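4.2 House rules for the bench

We wrote our rules for the Wornelville bench after the first 160 runs, which is a bit late, I know. The main one is dull - the bins stay in a row across the table and both arms stay inside the black rails.
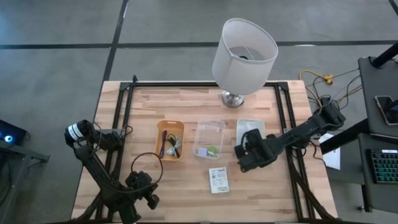

Figure 2. Two-arm sorting bench, with the three bins in a row.

Small printed things get a rule of their own. Leaflets and little boxes go down flat, with bare wood between them, and the fingers come in open.

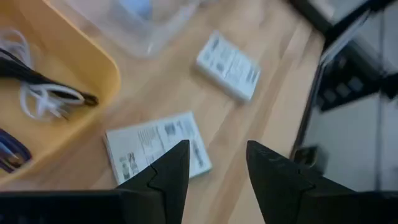 Who may restart an arm after a stop? Only the person who pressed the stop, once they've told the room.

Cables took us longest to agree on. We settled on a check at the start of every shift, loops and all.
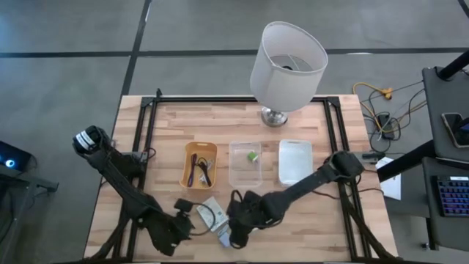 4.3 Bin heights

I quite like this bit of the Gernimo protocol. Bins may stand at different heights, and a flat cardboard box does nicely as a platform,

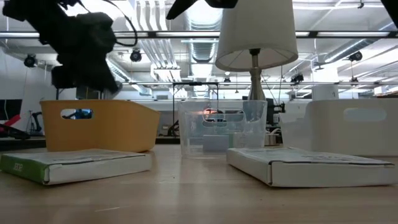
so long as the height goes in the log before the run starts. We missed that 9 times in December and had to bin the lot.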